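Adley Document Guard
Hardware-Encrypted Portable Drive with Keypad

Item: Adley Document Guard, 800 GB
Manufactured by Hultton for Adley Office Products
Price: $118

The Adley Document Guard is a portable storage drive intended for households and small offices that keep tax returns, insurance papers, medical records, and scanned identification in digital form. All files written to the drive are encrypted by a chip inside the housing. The encryption takes place on the drive itself, and no software needs to be installed on the computer to which it is connected.

Access is controlled by a numeric keypad on the top cover. The owner sets a passcode of between seven and fifteen digits when the drive is first connected. Once the passcode has been entered and accepted, the drive appears on the computer in the same manner as any other external disk, and files may be copied, opened, or deleted in the usual way. The drive locks again when the cable is removed or when the computer is shut down. An automatic lock may also be set to take effect after a chosen period without use.

Protection Against Repeated Attempts

After ten incorrect entries in a row, the Document Guard erases its encryption key. The files cannot be read from that point on, and neither Adley nor Hultton is able to restore them. Customers are advised to keep a second copy of important records in a separate location. The drive may be set up again with a new passcode following an erasure, and its full capacity will be available.

Separate User and Administrator Passcodes

Two passcodes may be stored. The administrator passcode allows all settings to be changed, including the automatic lock and the read-only mode. The user passcode opens the drive for everyday work but does not permit changes to the settings. Offices in which several employees share a drive will generally wish to set both. If the user passcode is forgotten, the administrator may issue a new one without loss of data.

Read-Only Mode

In read-only mode, files may be viewed and copied from the drive but not altered or added. This setting is recommended when the drive is to be connected to a computer outside the home or office — at a print shop or a public library, for instance.

Specifications

Capacity: 800 GB
Connection: USB-C, with USB-A adapter
Encryption: 256-bit, hardware based
Keypad: 12 keys, sealed, with three status lights
Power: supplied by the USB connection
Weight: 199 grams
Compatible with: Windows, macOS, and most Linux systems
Housing: aluminum, dark blue

Included in the Package

Document Guard drive
USB-C cable
USB-A adapter
Oluvari zippered sleeve
Printed quick-start guide

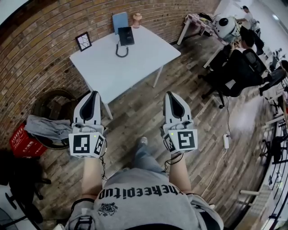 The full manual is available for download from the Support section of this site. It includes instructions for setting the automatic lock, formatting the drive for use with both Windows and macOS, and preparing the drive for transfer to a new owner.

Available Accessories

The Baptiste Desk Cradle holds the Document Guard upright and keeps the cable in place. It is sold separately and fits all current drives in the Document Guard line. Replacement sleeves and cables may be ordered through the Parts page. Older drives with the rounded housing do not fit the cradle, although they accept the same cable.

Warranty and Returns

The Document Guard is covered by a limited warranty of 2 years from the date of purchase. The warranty covers defects in materials and workmanship. It does not cover the recovery of data, damage caused by liquids, or drives on which the housing has been opened. Proof of purchase is required for all claims.

Unused drives in the original packaging may be returned for a full refund. Drives that have been set up with a passcode should be reset by the customer before they are sent back — the procedure is given in the manual. Adley erases all returned drives upon receipt and does not retain any files found on them.

Orders placed before 2 p.m. Eastern Time on a business day are shipped the same day. Schools and public agencies may request a written quotation through the Institutional Sales page.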